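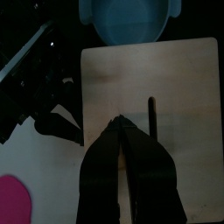 Fingers down over the wooden board, blue tub behind.

So I've had the Limlow two-arm kit since October, and a few of you have been emailing to ask whether it's any good (hi Eliécer Benavides, I owe you a proper reply and this is it). I wanted to put real hours in before saying anything, and the counter on the control software now says 271, so I figure I've earned an opinion!

Quick recap for anyone who missed the unboxing post. Limlow sells the table, the black fabric enclosure and the software as one bundle, and you bring your own arms or add theirs. I added theirs, because I know myself and I know what happens when I try to make two brands of anything talk to each other. The base bundle was $988 and the enclosure upgrade was another $271 on top (yes, same number as my hours, I double-checked the invoice). The arms are priced separately and I'm not typing that figure where my sister can read it.

Assembly took me two evenings. The rails are fine, the corner pieces are fine, the manual is a mess. Page 14 sends you to a diagram on page 9 that shows the older frame, so if you buy one, skip straight to the PDF on their support page, which has been fixed. The fabric goes on last and it's a wrestling match if you're working alone. Get a friend. Feed them.

What I love is the fingers. I came from the Trodau starter gripper, which had these fat rubbery pads that were great for a tennis ball and hopeless for anything skinny. The Limlow ones are long and flat and come to a narrow point, and for thin upright stuff they're in a different league. I've been giving them sticks, lids, little boards, whatever is in the kitchen drawer. Swapping them out is four screws and maybe five minutes if you don't drop one into the carpet like I did.

The wrist camera is good too, with one grumble: the fingers take up a big chunk of the view, so when you're coming down on something small you're kind of guessing for the last bit. I've gotten used to leaning on the second camera for that part. The software lets you put both views next to each other, and once I'd set that up my driving got so much better.
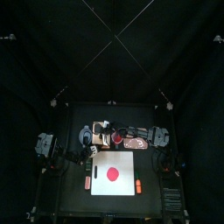
My other grumble is reach. With both arms mounted along the far side, the middle of the table is easy for either one, but I find the near corners awkward and I end up setting things closer in than I'd like. Cables, too. They give you plenty of length, which sounds generous until you have a big black loop hanging off the arm and you're wondering what it's going to drag along with it. I bought a bag of hook-and-loop ties and I still haven't got it the way I want.

Support has been quick, I'll give them that. I wrote in about a calibration error (it was my fault, I'd skipped a step) and had an answer the same afternoon.

I also looked at the Jurnberg table, $510 without an enclosure or $515 with the clamp set, and if you just want one arm on a desk I'd probably go that way. For two arms, I'd buy the Limlow again. Next up I'm trying the softer fingertips from Huamán, which are supposed to slide right over these ones. They shipped yesterday, so give me a couple of weeks!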